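Search this forum
Search titles only
Advanced search

Small kitchens and play corners > Wooden tops next to a sink, oil or leave alone?

drorwood_dee wrote:
Hello all! I've been reading here since March and finally have something to ask. We put together a little kitchen unit for the back room — white base, a honey-colored wooden top, and the ridged drainboard right beside it — and I can't decide whether to oil the wood or leave it be. I do love how pale it is, and my sister (who did her whole kitchen with the Tercombe oil) says it will turn darker the minute I touch it. I've also got a faint dark mark near the front left corner that bothers me more than it should. 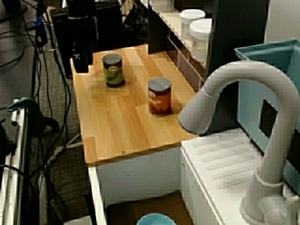

The top as it stands, with the green and orange cans on it

Any thoughts welcome, and please tell me if I'm fussing over nothing. I only have Thursday to do it before we have a houseful.

munis_kettle wrote:
Oh, what a sweet corner, and I'm very fond of that big curved faucet! I'd oil it. Two thin coats, wiped off well, and let it sit overnight. The plank grain will come up lovely. The mark I would rub gently with fine paper first, always along the grain, and if it turns out to be a dent just live with it.

oldpine182 wrote:
I have to disagree with Kettle, with affection. Oil so close to a sink wants redoing every few months, and most of us don't keep up (I certainly didn't). A clear matte varnish keeps the color nearer to what you have now. I used the Vanags one, about 200 ml for a top a good bit bigger than yours.

munis_kettle wrote:
Varnish chips, though! Then you're sanding the whole thing back. And do mind that little screw on the front edge, whichever way you go — stain collects around the head.

drorwood_dee wrote:
Thank you both, even if you've left me exactly in the middle. I'll try the oil on the underside first and see how dark it goes.

Recent topics
Getting limescale off a white faucet
Cans or jars for dry goods?
Shelf dividers that stay put
Munis hinges, where to buy spares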